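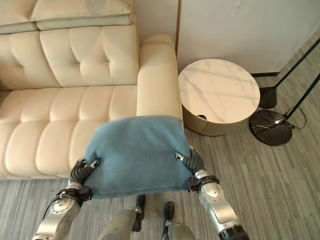 # Bandier Hand Service Kit, long-term review

October 2019

The Bandier kit comes in a hard case with foam cutouts, and one of the cutouts is empty. I spent a good part of my first evening with it looking for the missing tool before I found a line on page 9 of the manual saying the slot is "reserved." It is still reserved. I've started keeping spare fuses in it.

What you get for your money is everything Bandier thinks you need to keep a pair of ribbed-fingered hands working: a torque driver with two bits, a tube of joint grease, a set of replacement fingers, a bag of screws, a feeler gauge, a lint brush and a tension card. We run the kit on the two-armed machine in our Burnelgate apartment setup, the one that spends its days picking up, folding and carrying soft things. Cloth is hard on hands. Metal parts and boxes leave a gripper more or less as they found it, while a fuzzy blanket leaves some of itself behind in every groove.

The ribbed fingers are where most of it goes. Ribs are good for holding fabric and equally good for storing it, and after a few days of throws and towels our hands had grown something close to felt. The lint brush in the kit looks like it belongs in a makeup bag. I was rude about it until I used it. The bristles are cut at an angle that reaches the bottom of the ribs, and a full cleaning of both hands takes less time than the coffee machine does to warm up. Best thing in the box.

The torque driver is the reason to buy the kit, and also the reason you'll complain about it. It clicks cleanly and it held its setting when I checked it against our bench tool. The handle, though, is so fat that you can't get it square on the inner wrist screws with the arm in its parked pose. You have to raise the forearm, roll the wrist out and work from the side. The manual shows a smiling cartoon hand doing this from straight above, with no forearm in the drawing at all. I'd like to work on that robot.

Changing fingers goes like this:

1. Power the hand down and wait for the light on the controller to go out.
2. Support the hand. It weighs more than you remember.
3. Back out the finger screws, a little on each in turn.
4. Seat the new finger and check the gap at the root with the feeler gauge.
5. Tighten to the click, then re-home the hand before you let it near anything.

Step 5 is mine. Bandier leaves it out. Skip it and the fingers close on where they think the middle is, so one corner of your cloth gets a firm handshake and the other gets a wave.

After that comes the tension card, a stiff little rectangle that you clamp and pull to judge grip. It works fine as a go/no-go check and tells you very little about fabric. My own test is less scientific. I fold a cloth into a thick bundle, give the robot a lower corner in each hand, and have it hold the thing up in front of the sofa. If both corners bunch up to the same degree, I'm happy. If one side creeps, I go back to the gauge. Folded cloth is a meaner test than a single layer, as the inner layers can slide while the outer ones stay put and look innocent.

The manual wants grease every 1000 grip cycles and new fingers every 4000. I followed the grease schedule and regretted it. The joints were fine, but the excess crept outward and collected lint, and a cream-colored sofa is no place to find out how far it has crept. I now use half the suggested dab and wipe twice. The finger interval seems fair for our kind of work. Mine were still gripping at the end of it, with the rib edges noticeably rounder than the new set's.

One thing the kit ignores completely is cable care. If a cable runs along the outside of your forearm, as ours does, look at it whenever you have the wrist rolled out. A clip and a strip of wrap would have fit very nicely in the reserved slot.

Refills are sold separately through Forsyth, who ship from Ostcombe and send the screws in a bag inside a bag inside a box big enough for the robot. The bag I ordered last December had the wrong thread. The replacement came quickly, in an even larger box.

**Good:** lint brush, torque driver's accuracy, feeler gauge with markings you can read without glasses.

**Less good:** torque driver's handle, the grease advice, no re-homing step, nothing for cables.

**Would I buy it again?** Yes, and I'd buy a second lint brush on the same order. The first one keeps getting borrowed for keyboards.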